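Second week of comparing two grippers on the same arm, the Rukell and the Jadix. Same controller, same camera at the wrist. I write my notes in this thread.

Rigid parts were easy for both. 50 picks each and I saw no big difference, only that the Jadix closes a little slower.

Today is cables. A coiled cable with a twist tie is soft, it has loops everywhere, and the wrist camera sees mostly loops. 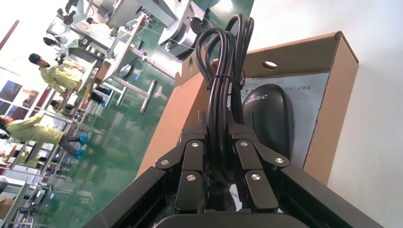

Do I need a force sensor for soft items?

For light things I manage without one. I limit the motor current and close in 2 steps.

The Eren controller lets me save this limit for every item, and I like this very much. The menu is not so clear, I had to read the manual two times.

Next I want to do 100 picks with cables only, then I will post the table.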